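Two weeks at the Cikov holiday apartment, second floor

We stayed at Cikov for 14 nights in July, two adults and two kids, and I promised my sister I would write it all down while it was fresh, so please forgive the length. The short version is that we would go back, with a few things packed differently.

The apartment is on the upper floor of a plain cream-colored building on the hill road, and you get to it by an outside staircase that is steeper than the listing lets on. With suitcases it was a bit of a workout! Inside you walk straight into the living and dining room, with the kitchen along the back wall and a door to the balcony on the left. Two bedrooms, one with a proper double bed and one with twin beds that can be pushed together, and a shower room with a window that opens, which I was very glad of in that heat.

Beds first, because that is what I always look for in other people's reviews. The double is firm. My husband loved it, I needed three nights to make friends with it. The pillows are the flat square kind and there were spare ones on top of the wardrobe, which we only found on the last morning. The sofa is a pull-out made by Sterner and our older one begged to sleep on it, so she did, and she says it is the best bed in the place. It takes up most of the floor once it is open, so you will be climbing over it to get to the balcony.

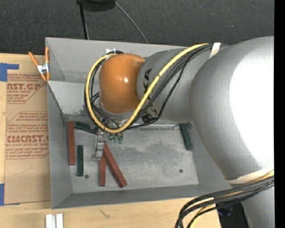
Gray metal bin on a light wooden tabletop, with the yellow cable curling past the orange cover

The kitchen is small but somebody cooks in it, you can tell. Sharp knives, a big pasta pot, a colander, a decent cutting board. There is a two-burner Rainer stove and no oven, so leave the lasagna plans at home. The fridge hums. I stopped hearing it after the second night, but if you are a light sleeper on the sofa bed you may want to close the kitchen curtain. Coffee is a stovetop pot that makes two small cups, and we went through that little ritual four times every morning.

The air conditioning is in the living room only. We left the bedroom doors open and it was fine until the last few days, when it got really sticky, and then we dragged the fan in from the hall closet. Hot water was plentiful in the evening and less so if three people showered in a row before breakfast.

Now the balcony, oh my. It faces the valley and gets the sun until after seven, with a table just big enough for four plates if nobody minds bumping elbows. We ate out there every night but one. You do hear the road below, mostly scooters, and it quiets down by eleven.

The beach is farther than I had pictured. Going down is a pleasant walk through the pines and coming back up with wet towels and a tired six-year-old is something else. There is a bus, and there is parking behind the building, first come, first served. The grocery store at the bottom of the hill closes for lunch.

Booking went through Flirkico and was painless. We paid 1102 euros for the stay, plus a cleaning fee of 115 that I had missed on the first page, so do scroll all the way down. The deposit came back within the week. Keys are in a lockbox beside the stairs, and the code took us a couple of tries in the dark.

Four stars from me, five from the kids. I would bring my own pillow, beach shoes and a bigger coffee pot, and ask for the early check-in if you are driving through the night like we did.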